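Bin picking kit review: progress report for April
Prepared by Zainab Ekwueme for the Turar program office 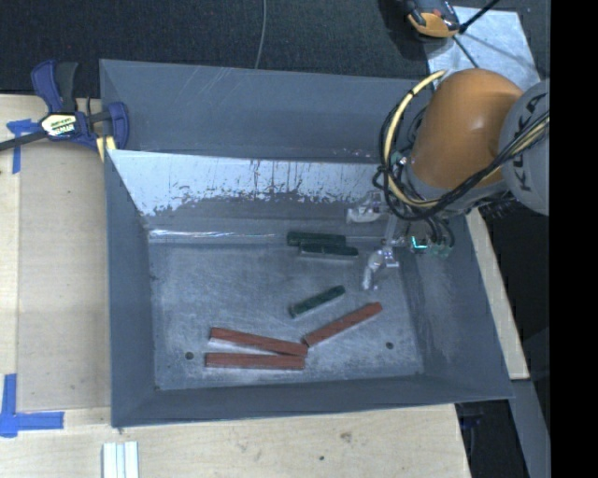 The Rernex picking kit has now been on our bench long enough to say which parts of it we would buy again. The grant covers a side-by-side review of two kits, Rernex and Ojala, using the same arm and the same parts. Setup of the first took longer than the supplier's guide suggests, mostly in getting the bin position to repeat between sessions. We settled on a bar clamp on the rim and blue tape marks on the boards. The metal bin has given us a fair test of the vision software, as its floor is scuffed and the rear slope throws a bright reflection. The long narrow blocks, dark green and reddish-brown, also come to rest at odd angles and close against each other, and our Herero parts do much the same.

Work completed

The kit has finished the first 200 picks of the planned 2,000. Of those, 31 needed a person to step in. Most were blocks lying nearly end to end, which the software read as one long part. A smaller group were blocks flat against a wall, where the fingers had no room to close. Changing the approach angle in the settings helped with the walls. It did nothing for the end-to-end case.

Documentation is the weak point. The wiring section is clear, but the calibration chapter refers to menus that have been renamed, and Thanasis Alexiou had to phone support twice to get through it. Support was polite and called back the same afternoon both times. We have asked for a corrected chapter and will pass it on when it comes.

Cable routing also needs attention. The loops near the wrist are long, and we want them shortened before the faster cycle is tried – the supplier has agreed to send a different set of ties and a bracket.

Spending

Spending is within budget. The only unplanned item was a second set of finger pads, ordered early so that we would have them on hand.

Next period

– Finish the Rernex runs at normal speed, then repeat a block of 200 at the faster cycle.
– Swap to the Ojala kit, keeping the bin and tape marks where they are.
– Record setup hours for both kits in the same format.

One decision is needed from the program office. The Rernex loan ends before the faster runs would be done, and an extension has to be requested in writing by the grant holder. Thanasis has the form.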